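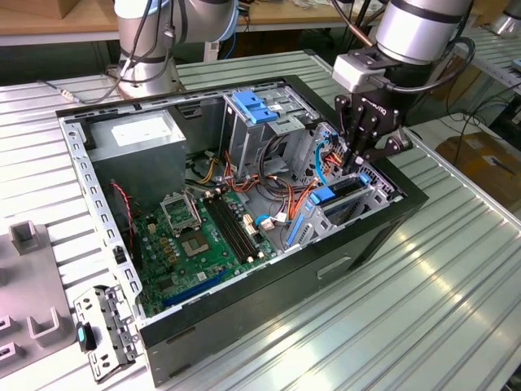
Alasdair Shearer kommt zehn Minuten zu spät und bestellt erst mal Kuchen. Ich mag ihn sofort! Seit April sitzt er als Sprecher der Studierenden im Senat der Hochschule Vesach, und seitdem ist dort ordentlich was los – vor allem wegen des Dekans, der in einer Talkshow über »verwöhnte Erstsemester« hergezogen hat.

»Ich hab das abends um elf im Bett gesehen und gedacht, ich spinne«, erzählt er mir zwischen zwei Gabeln. Am nächsten Morgen hatte er 300 Mails im Postfach. Den offenen Brief haben dann 500 Leute unterschrieben, auch Lehrende.

Ob er den Rücktritt will, frage ich. Er überlegt ziemlich lange. »Nein. Ich will, dass er sich mit uns in einen Raum setzt. Eine Pressemitteilung mit dem Wort ›missverständlich‹ reicht mir nicht.«

Und die Theatergruppe Clindow, die ihr Gastspiel an der Hochschule abgesagt hat? Da wird er leiser (und der Kuchen ist inzwischen weg). »Das tut weh, die hatten fünf Monate geprobt. Verstehen kann ich es trotzdem.«

Das Gespräch mit dem Dekan soll noch vor der Sommerpause stattfinden, im großen Saal mit 400 Plätzen. Shearer hat schon einen in der ersten Reihe.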